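The 100-plate question

Mehrangiz Hashemi wrote in after the last newsletter to ask whether she should join one of those meal plans where you pay up front and get a discount on every lunch. The one she has her eye on is from Jerent, which runs the counter on the ground floor of her building. You buy 100 lunches, you get 11 of them "free," and the card is good until some date in very small print. She wanted to know if it's a good deal.

My short answer is no, or at least not for Mehrangiz, who told me in the same email that she works from home two days a week and brings leftovers on a third.

I've never trusted a discount that asks me to guess my own behavior. A gym does it, a streaming bundle does it, and now lunch does it. The sums only work if you show up, and the people selling the card know a lot more than you do about how often people show up. When Urnix opened its salad place in Clirkbridge they had a card like this too. Homa Ahmadpour, who used to sit across from me, bought one in February and still had most of it left when she changed jobs. She asked for the balance back and was offered a tote bag.

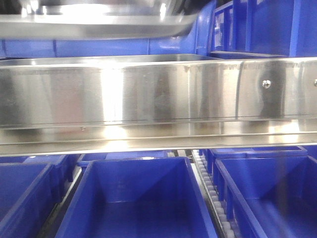
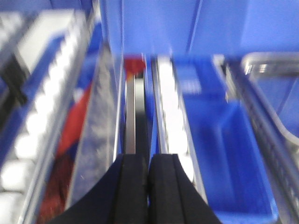
Plenty of stainless steel in the first, a large blue bin in the second.

Look at what you give up as well. With a card in your wallet, you stop asking whether you want what's on the menu. You go down because it's paid for. If the soup has been thin all week you eat the thin soup. The place has your money already and no great reason to fix it, and I'd say the quality of any prepaid lunch is worth checking again a month after the cards go on sale.

Then there's the price itself. Jerent put its regular lunch up right before the plan came in. Mehrangiz remembers this because she complained at the register. So the discount is measured from a price that hadn't existed for very long. Maybe that's a coincidence. Costs have gone up for everyone and I don't run a kitchen. But if you take the old price and compare it with what a card holder pays now, the saving gets so small I wouldn't bend down to pick it up.

A reader who works at Bahrami tells me their staff plan is better: no expiration date, and you can pass lunches to a coworker. Fine. That's a plan I could live with, though I'd still want it in writing – "no expiration" has a way of turning into "subject to change" when the contract with the caterer runs out.

If you're still tempted, do one boring thing first. Keep your lunch receipts for a month, in an envelope, and see how many there are on the last day. Don't count the ones you would have bought if you'd been more organized. Multiply by however many months the card lasts and see if you get anywhere near the number on it. I did this myself and came up well short, and I think of myself as someone who eats lunch out all the time.

Mehrangiz says she'll try the envelope. She also says the Monday rice is very good, so I may lose this one. If your workplace has a plan that really does pay off, write and tell me the terms, including the small print, and I'll put it in the next issue.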